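# Häufige Fragen rund um Schreibtisch, Mäuse und Kleinkram

Seit ich hier über mein kleines Arbeitszimmer schreibe, landen immer wieder dieselben Fragen im Postfach. Manche habe ich bestimmt schon fünfmal beantwortet (gerne, wirklich!), aber jetzt stehen sie mal gesammelt auf einer Seite. Stand: 9. Juni 2020.

## Warum räumst du eigentlich so oft um?

Weil ich es nicht lassen kann. Mein Zimmer hat 14 Quadratmeter, und jedes Mal, wenn ich denke, jetzt passt alles, fällt mir auf, dass das Licht am Nachmittag doch wieder blendet. Im Februar stand der Tisch noch quer zum Fenster, jetzt steht er an der Wand. Das ist für mich die beste Lösung bisher, auch wenn ich beim Telefonieren gern rausgeschaut habe.

## Welche Farbe hat die Tischplatte in deinem Umbaubericht?

Ein blasses Salbeigrün. Ich hatte erst Weiß im Kopf, aber auf Weiß sehe ich jeden Krümel, und bei Schwarz sieht man den Staub schon, bevor er gelandet ist. Das Grün ist freundlich, und dunkle Sachen findet man darauf sofort wieder. Ich wollte eine Farbe, bei der ich morgens nicht gleich an Büro denke!

## Zwei Mäuse auf einem Tisch — muss das sein?

Bei mir schon. Die eine ist für lange Tage, die andere ist flacher und wandert in die Tasche, wenn ich unterwegs bin. Ich habe lange versucht, mit einer auszukommen, und hatte sie dann immer genau dort nicht, wo ich sie brauchte. Wer nie außer Haus arbeitet, kann sich die zweite sparen.

Wichtig ist nur, dass beide einen festen Platz bekommen. Die Alltagsmaus bleibt vorne in der Mitte, die Reisemaus liegt weiter hinten. Klingt pingelig, ich weiß, aber seitdem greife ich nicht mehr ständig zur falschen und wundere mich, warum der Zeiger stehen bleibt.
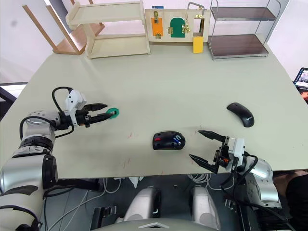

Mit den Empfängern ist es übrigens dasselbe. Die kleinen USB-Stecker sehen sich zum Verwechseln ähnlich, und ich habe mal einen halben Vormittag damit verbracht, den richtigen zu finden. Inzwischen klebt auf jedem ein winziger Farbpunkt, und derselbe Punkt sitzt unten an der passenden Maus. Bei manchen Modellen gibt es auch ein kleines Fach dafür an der Unterseite, da lohnt sich ein Blick.

## Wie bekomme ich Streifen und rötliche Schlieren von der Platte?

Zuerst mit lauwarmem Wasser, einem Tropfen Spülmittel und einem weichen Tuch. Dann trocken nachwischen, sonst hat man hinterher neue Streifen. Bei hartnäckigen Stellen nehme ich einen Schmutzradierer, aber bitte vorher an einer unauffälligen Ecke testen — auf lackierten Flächen macht der gern matte Flecken. Und wenn etwas trotzdem bleibt, dann bleibt es eben. Ein Tisch ist zum Arbeiten da.

## Wohin mit Ringen, Kappen und anderem Kleinzeug?

In ein offenes Schälchen, und zwar nur in eins! Ich hatte mal eine Sortierbox von Trutero mit lauter Fächern, die war hübsch, und nach zwei Wochen lag in jedem Fach alles. Einmal im Monat kippe ich das Schälchen aus. Was ich nicht mehr zuordnen kann, kommt in eine Tüte im Flur, und wenn es bis zum nächsten Auskippen keiner vermisst hat, ist es weg.

## Taugt ein kleines Regal direkt auf dem Tisch?

Ja, solange es niedrig ist und an der Hinterkante steht. Zwei offene Ebenen reichen völlig. Oben Sachen, die ich jeden Tag anfasse, unten Papier. Geschlossene Kästen sind bei mir immer schiefgegangen, da verschwindet alles drin. Creme oder helles Holz wirkt auf einer grünen Platte viel ruhiger als reines Weiß, finde ich.

## Und der Hocker?

Ein Hocker mit hellen Holzbeinen ist bei mir Gästeplatz und manchmal Ablage. Beim Wischen drehe ich Hocker grundsätzlich um und stelle sie hoch, das habe ich von meiner Oma. Filzgleiter nicht vergessen, auf Dielen hört man sonst jede Bewegung bis nach unten!

## Wo hast du die Platte her?

Von Rieger, einem kleinen Zuschnittladen bei uns im Ort. Mit zwei Anstrichen habe ich 214 Euro bezahlt. Hauke Seidel hat mir beim Tragen geholfen und dabei gleich die Türzarge mitgenommen, also messt vorher das Treppenhaus aus. Verschickt wird dort leider nichts.

## Darf ich dir Fotos von meinem Tisch schicken?

Unbedingt! Am liebsten unaufgeräumt. Ich antworte auf alles, nur manchmal erst nach ein paar Tagen, und wenn ich ein Foto hier zeigen möchte, frage ich vorher nach.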